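Moving to a new apartment in March, landlord wants inventory list, how detailed?

Forum: Renting and Sharing > Furnished apartments

tamsel_r
Hello everybody. English is my second language, so please be patient with me.
I signed a contract for a furnished apartment on Jedmont Street. The agency is called Herimon. They gave me an inventory form with 94 lines and I must return it signed, otherwise they keep the right to use their own version. Some lines are very clear ("dining chair, oak, small scratch on back leg"). Other lines say only "kitchen items, various, good condition". I do not know what I am signing there. If one pot is missing when I leave, is this "various"?
My deposit is 192 dollars plus one month of rent. The 192 is only for the contents. It is not a fortune but I would like to see it again.
How detailed were you with your list? Did anybody have trouble later?

Quillback
Cross out "various" and write what is there. Initial each change. Keep a copy. Done.

oldharbor61
I disagree a little with Quillback. If you cross out lines on their form, some agencies will say the form is not valid and send you a new one. I rented from a company like this and we exchanged the same paper three times. Better to leave the form clean and attach a separate page. On the form you write "see attached page" beside the line.

Quillback
A separate page can get lost. A change on the form itself can't. I have done it my way in four apartments.

oldharbor61
And did any of them argue with you at the end?

Quillback
One. I won.

tamsel_r
Thank you both. I think I will do the separate page, but staple it and put the signature on both. May I ask about my own things? I am bringing a lot of kitchen things from my old place. My former roommate, Mostafa Morsy, lost a good frying pan this way. The landlord believed it belonged to the apartment and Mostafa had no proof. He still speaks of this pan with great sadness.

I began to look at what I have now in the old kitchen, where everything stands together on one counter and two people use it. I thought it would be an easy evening. It was not easy, because when you live somewhere for a long time you stop seeing your things.

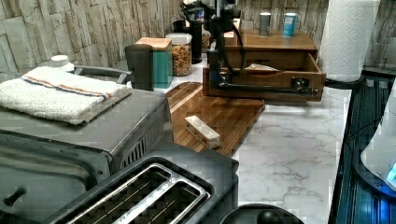

So my question is, should I make a second list with only my things and ask the agency to sign this one also? Or is it a strange request? I do not want to begin the relation with them by looking like a person who expects a fight.

Brindlewick
It is not strange at all. I did it with my furnished place and the agent signed without reading. Only list things that could be mistaken for theirs. Nobody is going to claim your socks. Pans, lamps, small appliances, bed linen if it is plain white.

pell_and_co
I work on the other side of this (small property office, not Herimon) and I will be the unpopular voice. Please do not send us a second list for signature. We can't check it. We don't know if the lamp is yours. When a tenant sends me such a list I answer "received" and nothing more. What helps you is an email to us in the first week, with the photos attached. It has a date on it and both sides have it.

Brindlewick
But "received" is already useful, no? It proves that you had the list and did not object.

pell_and_co
It proves we received it. I would not build a case on it. But yes, it is better than silence.

tamsel_r
This is very helpful, also the unpopular voice. I will send an email then. Do receipts matter? I have very few. The kettle is a Rultum and I have the paper for it, but most of the rest came from friends or from the market.

oldharbor61
Receipts are nice for expensive things. For a wooden spoon, forget it. One more piece of advice, check the line for the mattress very carefully. In my last place the form said "new" and it was not new since many years. I paid for a stain that was older than my lease.

Quillback
On the mattress we agree. Lift the protector and look on both sides.

hou_reader
Also test everything with a plug before you sign. "Good condition" includes working. My vacuum cleaner was on the list in good condition and it only made noise.

tamsel_r
Update, 28th June. Sorry that I did not come back sooner. I did the attached page, it became 2 pages in the end. Herimon accepted it with no comment. I sent the email with my own things too, and the answer was one word, "Noted". So pell_and_co was almost correct.
The mattress was as written. The vacuum cleaner works. The "various" became 61 items, mostly forks and spoons, and I found that one of the listed saucepans has no lid. They wrote it down.

pell_and_co
Good. Save that email somewhere outside your inbox too.

Quillback
Still would have written it on the form.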